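Mitschrift / Handout Sitzung 4: Lärm und Raumakustik in Werkhallen
Kurs Arbeitsumgebung, Dozentin Flurina Sutter. Ergänzungen von Dinesh Reddy, Fehler bitte melden

Nachtrag zu letzter Woche: Schalldruckpegel und Schallleistungspegel nicht verwechseln! Leistungspegel gehört zur Quelle, Druckpegel zum Ort. Kam in der Übung fast überall durcheinander.

1. Addition von Pegeln
Nie direkt addieren. Zwei gleich laute, unabhängige Quellen: plus 3 dB. Also 71 dB und 71 dB macht 74, nicht 142. Liegt eine Quelle 10 dB unter der anderen, kann man sie fast vergessen (Zuschlag unter einem halben dB). Formel steht im Skript, muss man an der Prüfung selber hinschreiben können.

2. Direktfeld und Diffusfeld
Nahe an der Quelle: freies Feld, Punktquelle, minus 6 dB pro Abstandsverdopplung. Weiter weg überwiegen die Reflexionen, Pegel bleibt mehr oder weniger gleich. Grenze dazwischen = Hallradius. Hängt von der äquivalenten Absorptionsfläche ab und von der Richtwirkung.
Folge für die Praxis: Deckenabsorber nützen dem, der direkt an der Maschine steht, wenig. Den Leuten drei Plätze weiter schon eher. Dort muss man an die Quelle ran oder kapseln.
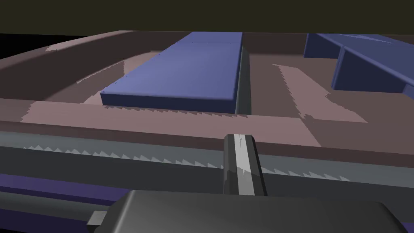 3. Nachhallzeit nach Sabine
T = 0,163 mal V durch A. V in Kubikmeter, A in Quadratmeter.
Rechenbeispiel Halle Skotmont: V = 2000 m³, A = 200 m². Ergibt T = 1,63 s. Ziel sei 1 s, dann brauchen wir A = 326 m², also 126 m² zusätzlich. Achtung, das ist Absorptionsfläche, noch nicht Plattenfläche! Bei Alpha 0,9 sind es 140 m² Platten -- und die verdecken ja auch etwas, das vorher schon ein bisschen absorbiert hat. Lassen wir hier weg.
Pegelminderung im Diffusfeld: 10 lg (326/200) = gut 2 dB. Enttäuschend wenig, Frage von Sumathi Kulkarni dazu: warum macht man es dann? Antwort Sutter: subjektiv deutlich besser, Sprache verständlicher, Warnrufe lassen sich besser orten.

4. Frequenzabhängigkeit
Poröse Absorber (Mineralwolle, Schaum) schwach bei tiefen Frequenzen, ausser sehr dick oder mit Wandabstand. Plattenschwinger umgekehrt. Alpha immer pro Oktavband anschaun, der Mittelwert im Prospekt sagt kaum was.

5. Reihenfolge der Massnahmen
Quelle -- Weg -- Person. Gehörschutz zuletzt. Thirumalai Panicker hat die Kapselung im Werk Fevden kurz vorgestellt, Folien kommen noch. Schwachpunkt dort waren die Lüftungsöffnungen, kleine Fugen kosten enorm Dämmung.

Bis Samstag: Aufgabe 3 und 4, Skript bis S. 56 lesen. Abgabe bei Heidrun Hämmerli im Fach, nicht per Mail.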